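Godevley Growers Forum > Under glass and windowsills > Tall, thin tomato seedlings

mtoledo
March 24, 2026
Good evening to all. I have sown my tomatoes on the windowsill and now the seedlings are very tall and very thin, and they lean to the window like people who wait for a bus. The variety is Candarora, which my neighbour in Bodstead gave to me in an envelope. I have used the compost of last year, a part of it, and new compost on the top. The window looks to the east. In the night I close the curtain, so the plants are between the curtain and the glass.

My question is, can I save them or must I sow again? I have still seeds, but I would be sorry to throw away plants which are alive.
Milagros

pottingbench
You can save them. Tomatoes are the one thing where it hardly matters. Prick them out and bury the stem right up to the first leaves, they'll root all the way up. Hold them by a leaf, never the stem.

And take them out from behind that curtain at night, it gets bitter in there.

old_sieve
I'd sow again. It's still March. A seedling sown now in decent light overtakes a leggy one by May, I've seen it year after year. Everyone says "bury the stem" and then they have a deep cold pot with a weak plant in it, and half of them damp off.

Also old compost for seeds, no. Put it on the beans.

pottingbench
Half of them damp off if you drown them. Mine don't.

mtoledo
Thank you both. I see there are two opinions and I will try to be fair to them.

About the water: I give it from below, I put the tray in 400 ml of water and after twenty minutes I pour away what is left. Is this too much? The surface of the compost is always a little dark.

The curtain I did not think about. In my flat before, the windows were new and it was no problem, but here one feels the air coming in.

hollyfern
400 ml for what size of tray?

mtoledo
Sorry, I should have written it. It is the tray with 64 cells.

hollyfern
Then it isn't the amount, it's how often. Lift the tray. If it feels light, water it, if not leave it alone. Dark on top means leave it alone.

old_sieve
Agree with that at least. What are you feeding them?

mtoledo
I have bought the Bravo tomato feed but I have not opened it. On the packet is written to begin when the first flowers come, so I wait.

old_sieve
Good. Leave it shut.

pottingbench
Why not do both, Milagros? Pot on the best of the tall ones and sow a few more from the envelope. You'll have your own answer by summer and you can come and tell one of us he was wrong.

hollyfern
Would also turn the tray every morning. And a bit of white card behind them on the room side makes more difference than you'd expect from an east window.

mtoledo
I have decided to do as pottingbench says. This afternoon I moved the strongest ones into pots, with the stem in the compost until the first leaves, and I sowed new seeds in the cells which became free, this time with new compost only. I have put the card also. The curtain stays now behind the plants and not in front... I mean that the plants are in the room and the curtain is at the glass. It is difficult to explain this in English!

I will write labels for the two groups, so that I do not cheat when I compare them. If there are too many plants in May, I can bring them to the swap in Bodstead, and old_sieve may choose first, as he will be surely right about something. 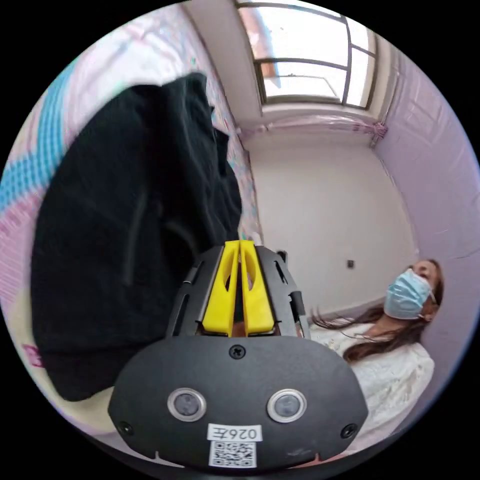
One more thing I wanted to ask: do I pinch out the side shoots on Candarora, or is it a bush? My neighbour does not remember.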